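Neneo brings its supper swap to Millet this November

We've got news, and I've been itching to share it! Neneo, the neighbourhood supper swap I started from my own kitchen, is opening a second home at the old Hasetti bakery in Millet. Doors open on the first Saturday in November, and everyone is welcome, whether you cook every night or live on toast.

If you haven't come across us before, it works like this. You make a big batch of something you're good at (soup, curry, a pie, whatever), bring it along in portions, and go home with the same number of portions made by other people. I started it because I was sick of eating my own chilli four nights running. We now have 142 households signed up in Ustel and we've swapped 2,000 suppers since we began, which still makes me grin.
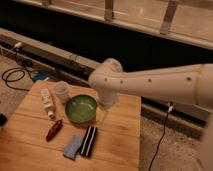 A green bowl and a clear glass on the table.

Millet has been asking for its own swap for ages, and the bakery is just right for it – big windows, a proper cold room and a bus stop outside. We'll have 20 places at the first session, so do book if you can. It costs £2 a time, and that goes on labels, washing-up liquid and the electric. Bring your own tubs, please, with the lids that fit them!

Every portion needs a label with what's in it and the day it was cooked. We're strict on nuts, shellfish and sesame, and anything with rice in it has to be chilled quickly and brought in cold. There's a vegetarian shelf, and a vegan one too if enough of you want it.
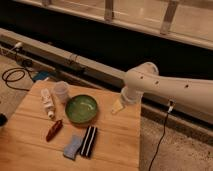 How to join in

Ring or pop in to the Ustel swap any evening after six and we'll put your name on the Millet list. You don't need to be a member already. First-timers can come along and look round without bringing a thing.

Comments (3)

pieandpeas: Brilliant, I've been getting two buses to Ustel for this. Will there be somewhere to lock a bike?

millet_mum: Is the vegan shelf definite? Happy to bring a dhal if it helps.

Neneo: Yes to bikes, there's a rail round the side. And yes please to the dhal!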